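Papers > Household Studies > Section 3

3. Do patterned cloths hide stains?

Fledness sells its checked tablecloths on the claim that a grid makes spills harder to notice. We doubt it. In our July trial, 14 households used plain and checked cloths for 7 weeks, and the ratings barely differed. 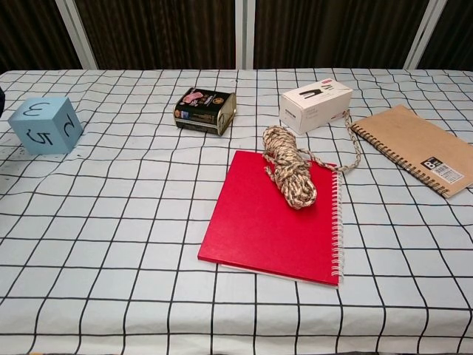
Shona Te Moana objected that the raters knew what colour of spill to look for, and that guests at dinner do not. Fair enough — but the claim on the label makes no such exception.

Creasing is another matter. Black lines on a pale cloth bend wherever it wrinkles, and owners may simply iron these cloths more often (Figure 3).

Figure 3. Checked cloth, wrinkled. 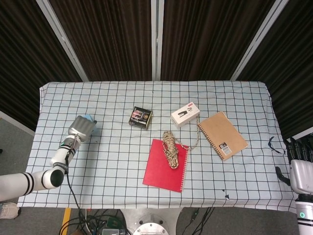
3.1 Washing

We found no support for the Hulla care advice either.

This site uses cookies. Accept | Settings
Contact | Copyright | Back to top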